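Collecting wrist and fixed-camera data for a drive caddy task: setup, labeling and evaluation

Part 4 of the Tolness disassembly notes. Maintained by Chandrasekhar Kurup. Last revised in April.

Parts 1 to 3 covered the cell layout, the arm calibration and the fixture tray. This part covers the drive caddy task from first demonstration to evaluation. It assumes a working UR arm with a Robotiq two-finger gripper, one wrist camera, and at least one fixed camera with a clear view into the open chassis. The logging software is Monico, and the policy code is our Cleltix branch. If you use something else, the settings below should carry over but the names will differ.

1. What the method tests

The question is whether a policy trained on short, densely labeled segments handles tight-clearance parts better than one trained on whole episodes of the same total length. The drive caddy is a good part for this. It is rigid, it has an obvious front and back, and a small yaw error at the mouth of the cage is enough to jam it. The flexible cables near the cage add variation that a rigid benchmark does not have.

Both policies see the same pixels and the same proprioception. Only the segmentation of the training data changes.

2. Preparing the chassis

Lay the computer on its side on the slatted table and take off the side panel. Push the feet against the stop so that the chassis returns to the same pose after each swap. Do not clamp it. A clamped chassis hides contact errors that we want to show up in the force trace.

Dress the power and data cables the way they came from the factory, then leave them. We tried tying them back early on and the resulting policy failed on any machine with a loose cable in front of the cage.

Disconnect mains power before any of this, and hold the power button for a few seconds to discharge the supply.

3. Camera settings

Fix the exposure on every camera. The drive label and the top of the power supply are both bright enough to drag auto exposure down, and the motherboard then goes dark in the middle of an approach. Set white balance by hand once per session.

The wrist camera needs a short focus distance. The part in the gripper should be sharp, and the cage can be slightly soft. Check that the fingers are visible in the wrist view at both ends of their travel. The policy uses them as a reference, and cropping them out cost us 14 points of success rate in the ablation.

All streams are resampled to 50 Hz on the Monico clock. Video is stored at its native rate and matched by nearest timestamp.

4. Recording demonstrations

Put the teach pendant where the operator can reach it without leaning over the table. Start logging, move the arm to the ready pose, and wait for the force reading to settle before you zero it. Zero it with the gripper empty.

Grip the caddy assembly firmly enough that the drive does not rotate between the fingers when it touches the cage wall. Vary the grasp height from one episode to the next, and vary the pose in which the drive is carried. If all carries look the same, the policy will not learn to correct its orientation near the cage. 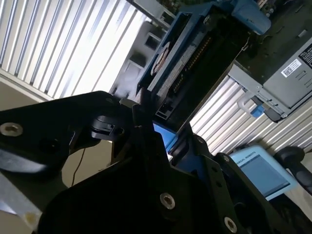
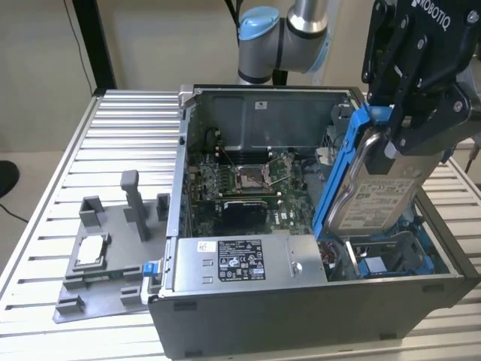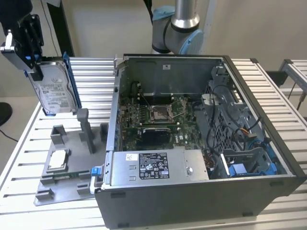

Drive handling during the caddy task: wrist camera (first), fixed cameras (second and third).

Stop an episode at once if the reported force passes the limit you set in part 2. Keep the file. Jammed episodes are excluded from training but are used in section 6.

5. Segmenting

Cut each episode at contact events and at gripper state changes. The script does a first pass on the force trace, and a person then moves the boundaries using the fixed view. Five labels are enough:

approach
grasp
carry
align
seat

For removal episodes, use the same labels in reverse order and set the direction flag to 1. Replace seat with extract.

The boundary between carry and align causes the most disagreement. We put it at the first moment when the leading edge of the caddy is inside the outline of the chassis in the fixed view. An earlier rule based on distance to the cage was abandoned - it depended on a calibration that drifted between sessions.

Have a second person label one episode in every 16. If the two sets of boundaries differ by more than half a second on average, go back and relabel the batch.

6. Training and evaluation

Our training set has 3000 segments. Train the segment policy and the whole-episode policy with the same number of gradient steps, the same augmentation and the same seed list. Color jitter should be kept low. The blue of the caddy is a useful cue, and strong jitter removes it.

Evaluate each policy on 50 trials. Reset the chassis to the stop, draw the start pose from the saved list, and do not touch the cables between trials unless one has fallen across the mouth of the cage. Score each trial as seated, partly seated, jammed or dropped. Record partly seated on its own line, and do not count it as a success.

In our cell the segment policy jammed less often than the whole-episode policy, and almost all of the gain came in the align phase. Carry performance was the same within noise. When we replayed the excluded jams through the segment policy's force head, it flagged most of them up to two seconds before the operator stopped the arm.

De Haan, our second cell, repeated the evaluation with a different table height and its own fixed cameras. The ranking held. Absolute success was lower for both policies, mostly from drops at the start of carry, and the finger pads there were worn.

7. Known problems

Reflections from the metal cage show up as false edges in the wrist view at low angles. A diffuser over the light helps.

The align label is too coarse for drives that tilt in the fingers after contact. Splitting it in two is being tested on the Tolness data. Label files written before the change will still load, with the old align mapped to align_a.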